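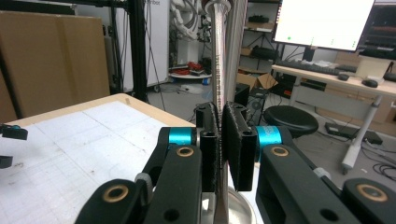
Catalina, lo de las manchas en el acero tiene arreglo si se coge pronto. Yo friego con agua templada y jabón, aclaro y seco enseguida con un paño de algodón. Una pieza pulida, como esa varilla con el cuenco redondo debajo, refleja la habitación, y cualquier velo de cal se nota mucho más que en un acabado mate. Para el collarín de arriba, que es más grueso, uso un cepillo de dientes blando. Vinagre solo si queda cerco, y aclarar bien. El limpiador Motance no lo he probado.

Si hace falta, llevo dos paños a Pacheco en julio.

Sebastião Bittencourt

El 16 de febrero de 2020, Catalina Lucero escribió:
> Hola a todos:
> Me han quedado cercos blancos en las piezas de acero inoxidable
> después de fregarlas. ¿Usáis vinagre o algún producto? El
> estropajo verde no quiero ni acercarlo.
> Gracias,
> Catalina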